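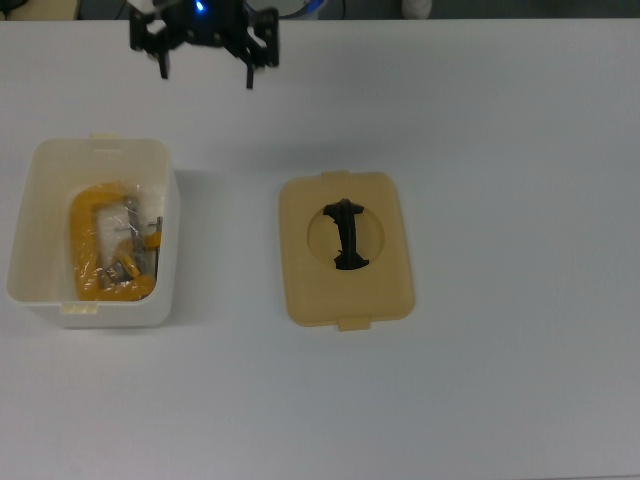
Open container with its lid set to one side.

Frequently Asked Questions: Food Storage Containers
Last revised 2025-04-15

Which containers can go in the microwave?
Only those with the microwave symbol molded into the base. Remove the lid first, or rest it loosely on top. Lids soften at a lower temperature than bases and will warp if they are snapped shut during heating.

What does the number in the recycling triangle mean?
It identifies the resin. A 5 is polypropylene, common in reusable tubs. A 1 is PET, normally meant for cold contents. The number is a sorting code and says nothing about microwave or dishwasher use.

Why does my lid no longer seal?
The usual cause is heat distortion from the lower dishwasher rack. Place the lid upside down on a flat surface and press each corner. If a corner rocks, replace the lid. Lids for the Baka series are sold separately under part number 673.

How full can I fill a container before freezing?
Leave 20 mm of headspace for soups and sauces. Dry foods can be packed to the rim.

How do I remove tomato stains?
Mix baking soda and water to a paste, apply it to the stained area, leave overnight and rinse. Stains that remain are in the plastic itself and do not affect use.

Are Orozco and Baka lids interchangeable?
No. The rim profiles differ. An Orozco lid will sit on a Baka base but will not lock.

Can I put hot food straight in the refrigerator?
Yes, in shallow portions. Divide large batches and leave the lids ajar until the food has cooled, then close them. Do not leave cooked food out for more than two hours.

Who do I contact about a cracked base?
Write to Wilmer Inga at the Flirnunari parts desk. Include the series name and the part number from the underside.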